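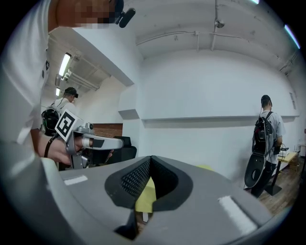 Sponsors are always relatives, one of you wrote on the feedback sheet, so why look them up separately? Fair question, wrong answer. Often relatives. Not always. See section 2.

Family History from Church Books
Session 4 handout: baptism registers

1. What a baptism entry gives you

Child's name, date of baptism, usually date of birth, father, mother with maiden name (if you're lucky), sponsors, priest's signature. Margin notes added later: confirmation, marriage, sometimes a religious profession. READ THE MARGINS. A marriage note can send you straight to a parish you never would have tried.

Date of baptism and date of birth are not the same thing. People copy the wrong one into their charts all the time. Winter births out in farm country, gap could be weeks.

2. Sponsors

Usually two, a man and a woman. Write down both, every time, for every child in the family. Then lay the children side by side. Same couple turning up twice = probably aunt and uncle or close neighbors. A sponsor with an unknown surname = maybe the mother's side, maybe the farmer next door, maybe the priest's housekeeper standing in.

Proxies: look for "in place of" or a Latin form of it. The proxy was in the church, the named sponsor wasn't. Sponsor may have still been in the old country. Good clue for an immigration gap.

Raston register, our practice set: 12 children baptized to one couple. Map the sponsors yourself before looking at the key. Three generations hiding in there if you go slow.

3. Names and spelling

Latin first names. Joannes, Guilielmus, Maria Anna. The family did not call him Guilielmus. Put the Latin form in your notes as written and the everday name in brackets.

Surnames were written by ear. MacBrayne shows up in our set as McBrain, Macbrain, Brayne and one thing I can't read at all. Search every version before you decide a family moved away.
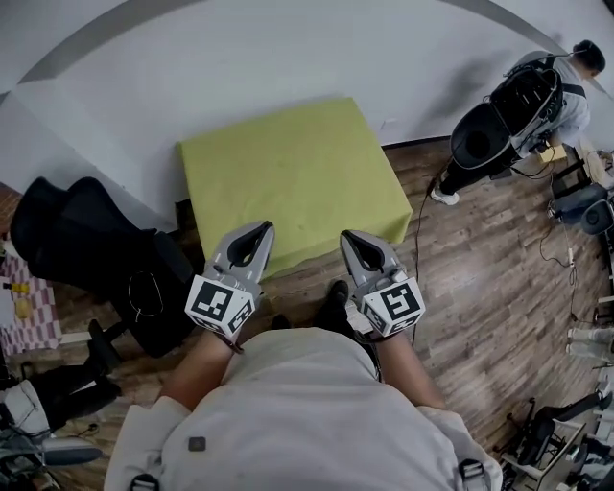 But couldn't the family have changed the spelling on purpose, came a question in the evening group. Could have, yes. Check whether the signature changes too. If the father signed with a mark he wasn't choosing a spelling, the clerk was.

4. Finding the books

Parish first, then diocese archive. Protholm closed its church and the books went to Judumer, so the Judumer shelf list has two runs with overlapping years. Ask for both. The index for the Judumer run has just over 2,000 names but it leaves out sponsors completly, so an index search alone won't do it for this assignment.

Page 56 in the first Protholm book is bound out of order. Belongs after the January entries.

5. For next time

- Transcribe one full entry, line for line, abbreviations left as they are
- Sponsor chart for the Raston couple
- One margin note, follow it as far as you can
- Write down where you looked and found nothing. Counts for credit

Next session marriage dispensations. Bring the chart, we'll need it for the cousins.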